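Updated Sep 1, 2022

## Visiting the Prendergast Gallery: common questions

**Where is the gallery?**
On Jurby Street in Gretside, next to the old corn exchange. The main door is on the street side. The step-free entrance is through the courtyard.

**How much does it cost to get in?**
The permanent collection is free. Temporary exhibitions on the upper floor are ticketed, and prices are listed on each exhibition's page. Children under 12 don't need a ticket but must be with an adult.

**How long should I allow?**
Most people spend an hour or two. There are 31 rooms over two floors, and the textile rooms at the back are easy to miss.

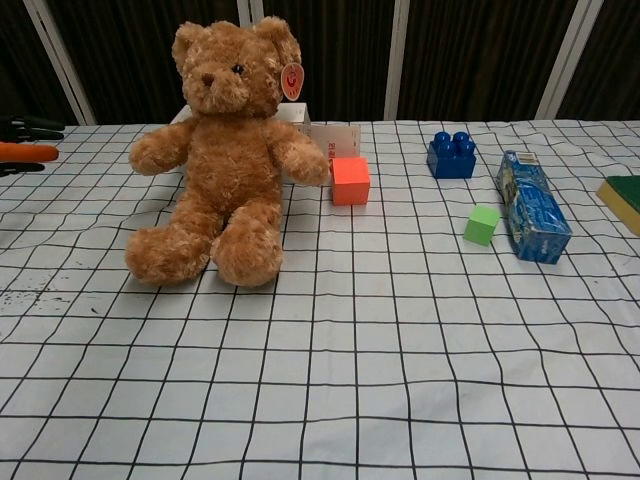

**Can I take photographs?**
Yes, for personal use, in the permanent collection. No flash or tripods. Some loaned works can't be photographed at all and have a sign beside them.

**Where can I leave my bag?**
Lockers are in the basement, past the restrooms. They take small backpacks. We can't store suitcases, and large bags aren't allowed in the rooms.

**Is there parking?**
Not at the gallery. The nearest garage is on Endumport Road, a five-minute walk. Two accessible spaces in the courtyard can be reserved by phone, extension 1126.

**Can I bring a school group?**
Yes. Please book at least 2 weeks ahead, and earlier for visits in March, when the print study room fills up. Groups can eat lunch in the learning room if it's free.

**Can I get a refund on an exhibition ticket?**
We don't give refunds, but you can move your ticket to another date up to the day before your visit. Reply to your confirmation email with the new date.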